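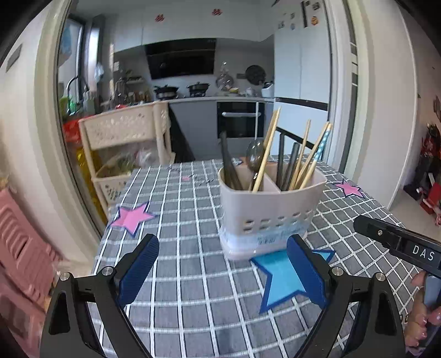
Fourie asked at the first club meeting why the task sheet fixes the grip points before anyone has practised.

Chapter 4. Hand-Held Grippers in Student Projects

The Drarungate club records each demonstration on a table marked with stars. The operator closes both jaws on the utensil holder — never on the chopsticks.
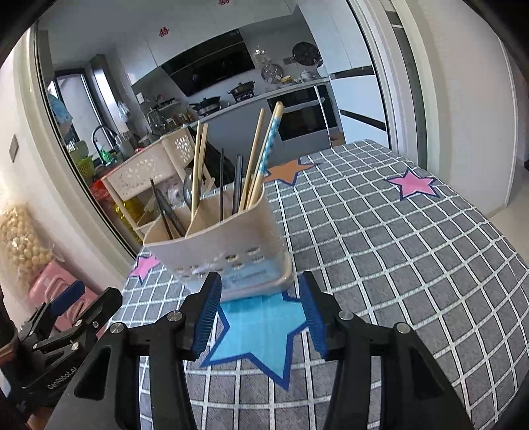 Jaw spacing is logged with every attempt. The project set holds 248 attempts.

Related chapters
Chapter 10. Scoring

Sign up for the Zestance newsletter.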